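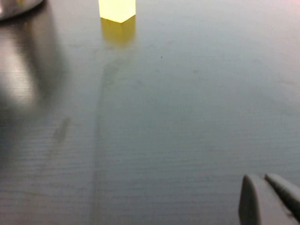
We've had the Plemetti arm on the packing bench for a full season now, so I figured it was time to write up what I think of it. Short version: I like it, I'd buy it again, and I have complaints.

I work at Gurka, where we pack gift sets of soap and candles. Before July, two of us stood at the end bench putting the small pieces into trays by hand, all day, and by mid-afternoon my wrists were shot. The arm took over most of that. I still load the trays, check them and close the lids, but the reach-pinch-drop part is gone from my life and I don't miss it one bit!

The two-finger gripper is the best thing about it. It's gentle with soap (our old vacuum picker, a Jirkemus, left rings on everything) and swapping the fingertips takes me less time than making coffee. Teaching it a new tray layout is easy too. You drag it to the spot, press the button, drag it to the next one. Our record is 1176 sets in one shift, which we never got near by hand.

Now the grumbles. The wrist camera hates glare. We have a shiny dark bench top and for the first couple of weeks the arm kept going after reflections — very funny to watch, less funny when you've got an order going out. Moving one lamp fixed most of it. The manual spends five pages on wall mounting and has one line on lighting, so whoever wrote it has never worked under our ceiling. The stop button is also on the wrong side for a left-hander like me, and the error beep is awful. I put tape over the speaker.

What I really wanted to say to anyone whose boss is thinking about one of these: ask early what happens to the people. Kęstutis Kazlauskienė, who shared the bench with me, was moved to custom orders and got the training for it, and he's happy over there. It went well because it was settled before the thing was plugged in. A friend at Sakalauskas had the arms show up first and the talking come later, and the mood there was rotten for months.

My own day is different in ways I didn't expect. It's quieter and a bit lonelier, and I do more thinking. I fix jams, I plan the tray order, I get asked what we should try next. I did get a raise, but I had to bring it up myself, so bring it up.

Four stars. I'd give it five if they moved that button, and I've written to Plemetti twice to say so.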